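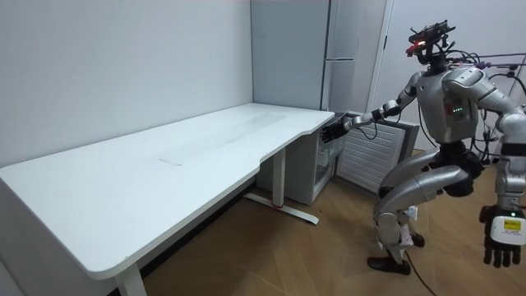
FIKIA ROOM HIRE AND ROBOT SERVICE: COMMON QUESTIONS

Home | Services | Prices | FAQ | Contact

Print this page | E-mail this page

What is the Fikia service?
Fikia is a humanoid robot supplied by the day or by the month, with our staff to set it up and run it. It is meant for firms and colleges that want to try their own tasks on a two-legged robot before they think of buying one.

What sort of room does it work in?
An ordinary office or kitchen will do. We can work on parquet, vinyl or short carpet. Please take up loose rugs. Desks, fridges and radiators can stay where they are.

Does the desk have to be a special type?
No. Tell us the height of the top when you book. If you have a height-adjustable desk, choose one setting and keep to it for the whole hire.

Should we clear the desk?
For the first day, yes. A sheet of paper or a card is fine. Add your own items once the reach checks are done.

Are there cables?
Yes. The robot has black cables at its back and sides, and one trails on the floor. Keep feet and chair wheels off them. We need two wall sockets within reach of the work area.

Does it have fingers or a gripper?
The standard model has two black hands with several fingers each. A simple gripper can be ordered from our Farkow workshop at no extra charge, but please ask before the hire starts.

How near can people stand?
Stay outside the marked line while the robot is powered. Only our operator goes inside it.

What does it cost?
A day's hire is 800 pounds, including the operator. Delivery from Farkow is 59 pounds. Each extra hour on the day is 219 pounds, so it is cheaper to book a second day if you expect to run over by much.

How much notice do you need?
18 working days. February is usually full early.

Can we keep the recordings?
Yes. You get a copy of all the joint and video data from your hire. We delete ours on request.

What is the difference between Fikia and the Wika plan?
Wika is the monthly plan. It uses the same robot and adds training for two of your own staff, who can then run it without our operator.

Who do we call if it stops?
The operator will deal with it on a day hire. Wika customers should press the stop button, leave the robot as it is and ring the McKinnon support desk.

Last updated: 6/15/22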